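Forum index > Automation > Standards and good practice
Topic: Rules for handling bound volumes with a two-finger gripper, please check my draft

spinewise
I am writing the handling rules for our small digitization project and I would be glad if other people read them before I send them to everyone. English is not my first language, so please also tell me if a sentence can be understood in two ways. For a rule this is worse than a spelling mistake.

The situation: we have 700 bound magazine volumes which must go from a shelf to a table and then to the scanner. At the moment we collect demonstrations with hand-held grippers, and later the arm must do the same work. My opinion is that the rules must be the same for the hand and for the arm, so I wrote one list only.

1. Before each volume, look at both finger pads. If a piece of rubber is missing from the contact side, change the pad. A damaged pad is not allowed to touch paper.
2. Approach with the fingers fully open. Stop above the cover, then choose the side to grip.
3. Never close the fingers on loose page edges. The cover must be between the pad and the pages on both sides.
4. Never drag a volume by its cover. Lift, or leave it.
5. If the cover has scratches already, write it in the log before the first contact.
6. Maximum lift for two fingers is 2000 grams. Heavier volumes are moved by a person.

The type of volume I mean, at the moment of rule 2:

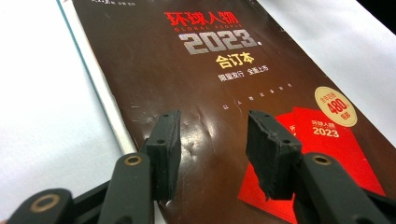 Bound volume of Global People, 2023. Fingers open over the cover, before the grip.

The covers are glossy, and on a glossy cover every mark shows. For this reason rule 5 is for me the most important one, but my colleagues find it too much work.

Tresel
Good that you post this before it is final. Most lists I see come to us when the damage is done.

I have a problem with rule 3. How do you pick up a thick volume which lies flat on the table? With two fingers you can go across the width, if your gripper opens so far, or you take one edge from above and below. For the second way you need a gap under the book, and flat on a table you don't have one. So the operator will push a finger under the cover, and then he lifts the cover alone and the hinge takes all the weight. Your rule doesn't forbid this, but it should.

pindivgate_lab
Agree with Tresel. We had the same hole in our rules and closed it with a sentence: "The cover alone is never lifted." We also put a strip of foam 18 mm high under one side of the book, so there is always a gap for the lower finger.

About rule 1, "if a piece of rubber is missing" is not enough for us. Who decides if it is a piece or only a rough edge? In your photo I see that the lower edge of the right pad is irregular, it looks chipped. Does this pad pass or fail by your own rule?

spinewise
It is a fair question. By my sentence it passes, if the contact side is complete, and from this angle I can't judge the contact side. But you are right that two people can read the rule and give two answers. I will write: "If any edge of the pad is chipped, take the pad off and check the contact side with a fingertip. If you feel a step, change it."

Tresel, thank you for the hinge. I add it as 3b.

abernathy_k
I will be the unpopular one. I think six rules with sub-rules is too many for people who do this for a whole shift. After the first hour they read nothing. In our group we have two rules on a card next to the table, and all the rest is done by the fixture: foam under the book, a stop at the back and a force limit in the controller. A rule that can be built into the table should not be on paper.

Tresel
With a hand-held gripper there is no controller and no force limit. It is the operator's hand.

abernathy_k
Then put a mechanical stop on the trigger. It's a small part, you can print it.

spinewise
A mechanical stop limits how far the fingers close, not the force. A thick volume would get much more pressure than a thin one with the same stop. We have both kinds on the same shelf, so I don't see how it helps me. The foam and the back stop I take gladly.

abernathy_k
OK, point for you with the thickness. I still say shorter.

Brurkby
Late evening here so only short. I worked some years with bound newspapers, by hand, no robots. Two things from this side:

Rule 5 must stay. Scuffs on glossy covers are old in most cases, and if they are not in the log, the project will be blamed for all of them. One photo of the cover under flat light is enough, and nobody needs to write a text. With strong reflections you can't tell a scratch from a highlight.

Rule 6 I would not write with a weight only. A light volume with a weak binding is more dangerous than a heavy one with a good binding. Add "and the binding is firm".

pindivgate_lab
+1 for the photo. We do it at the start of each episode, and it takes less time than the discussion about it.

One more for the list: wipe the pads. Black rubber can leave marks on light covers and on the page edges. We wipe after every 18 volumes, dry cloth, no alcohol on our rubber.

Tresel
Does the number come from a test or from the shelf?

pindivgate_lab
From the shelf, one row is 18 volumes. I never saw a test for it. If your rows are different, take your own number, but it should be something people can remember.

spinewise
Thank you all. I changed the draft as follows:

1. Check the pads before each volume. Chipped edge: take the pad off and check the contact side with a fingertip. A step means a new pad.
2. Fingers fully open on approach, stop above the cover.
3a. No grip on loose page edges.
3b. The cover alone is never lifted. Use the foam strip.
4. No dragging.
5. One photo of the cover in flat light before first contact.
6. Two-finger lift only up to 2000 grams and only if the binding is firm.
7. Wipe the pads with a dry cloth after each shelf row.

For abernathy_k I will make a card with 3b and 4 only, and the full list stays in the folder.

abernathy_k
I accept the card. But put 2 on it also, this is the one they forget when they are tired.

Tresel
In rule 6, who checks the binding, and when? If it is checked during the lift it is too late.

spinewise
Correct. It has to be done at the shelf, by the person who brings the volume. I will move it to the front of the list and post the new version on Sunday.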